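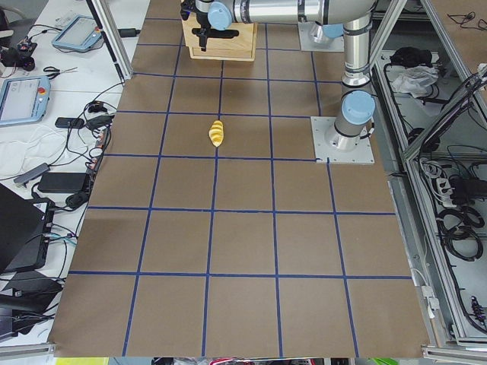 4.2 Changes in task content at the Filden site

The Ketbridge packing firm operates two sites, of which only Filden had introduced robot arms by the start of our fieldwork. We interviewed 18 members of staff there and logged 397 handling errors over the study period, using the categories set out in Section 3. The work in question is the sorting of small, irregular items into crates, a task which until June had been carried out wholly by hand on two shifts.

Figure 3. Trial table at Filden, with a taped grid on brown paper, two robot arms and a slatted crate at the far end. A single yellow item lies on the grid.

The grid shown in Figure 3 was laid out by the staff themselves. Each cell is given a reference by column and row, and an item is placed in a named cell before a trial begins. Staff told us that this habit had altered the way they spoke about the work. Before the change, a difficult item was described by its look or feel; afterwards it was described by where it had been lying when the arm failed to pick it up. Several sorters had begun to keep their own notes of troublesome cells, and these notes were later adopted as the shift record.

The most marked change concerned the division of time. Under the manual system, a sorter spent almost the whole shift handling goods. Under the new system, the same person placed items, started each run from a teach pendant, watched the pick and entered the result. Handling fell to less than half of the shift for every sorter we followed. Opinions on this were divided. Eusebio Benavides, a sorter with long service at the site, described the watching as more tiring than the lifting had been, and asked for breaks to be set by the number of runs completed. Management agreed to a short break after every 50 runs – a rule that had no parallel in the earlier work agreement.

Responsibility for errors proved harder to settle. Where an item was dropped, the record sheet allowed for two causes, 'placement' and 'machine', and the choice was left to the sorter on duty. Five of those interviewed said that they had entered 'placement' when they were unsure, as the other entry led to a stoppage and a call to the technical team. Chunhua Kang, who led that team, was aware of the practice and had asked for a third entry to be added. The revised sheet came into use after our last visit, and we are unable to report on its effects.

Pay grades did not change during the study. The staff representatives regarded this as a matter still open, given that the written job description referred only to manual sorting. Similar delays in revising job descriptions were reported at the Goltero plant – see Section 2.3 – although the tasks there were of a different kind and the arms were run by outside contractors.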